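Prosta Suturing Cell – Demonstration Visits

Demonstrations of the Prosta instrument arm are given at the Idholm workshop by appointment. Visits run two hours. Group size is limited by the floor area behind the operator's station.

Page last revised May 29, 2020.

What is demonstrated

The standard program is suturing with a needle-driver pair on a soft test surface. A Wellus applications engineer runs the first passes. Visitors may then take the controls under supervision. Requests for other tasks should reach Lovisa Tangen before the booking is confirmed, as changing the instrument set means a new calibration.

The demonstration unit is the same build as the shipping product, with the exception of the foot pedals, which are the older pattern.

Equipment on the floor

Arm: Prosta, bench mount
Instruments: needle driver, grasper, scissors
Controller: Moriarty cabinet, firmware branch 2
Instrument life: 3,000 cycles rated
Cycles logged on the demonstration driver at last service: 2,813
Cycles logged on the grasper: 891

The driver will be replaced in June. Visitors comparing jaw play between instruments should take the cycle counts into account. Play is measured at the jaw tip with the shaft clamped, and the service sheet is available on request.

Thread handling

Most questions during visits concern thread. The controller does not measure thread tension. The operator judges it from the camera view – slack in the loop, movement of the surface at the entry point – and sets the pull speed by hand. Jaw closing force is adjustable in the service menu and is left at the factory value for visits. Fine thread can be marked by the jaws if it is regripped repeatedly at the same point.

Booking

Write to Fiona Menzies with the number of visitors and any controller questions. Technical questions on instruments go to Pádraig Egan. Drawings of the bench mount are sent with the confirmation.

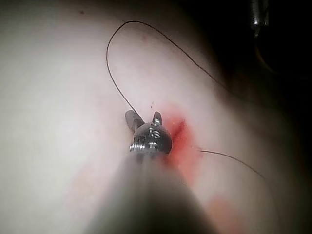
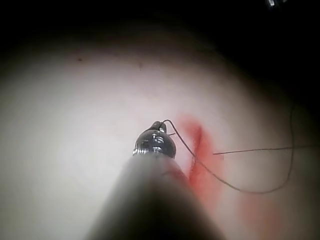

Prosta instrument tip and dark suture thread at the test surface, both views.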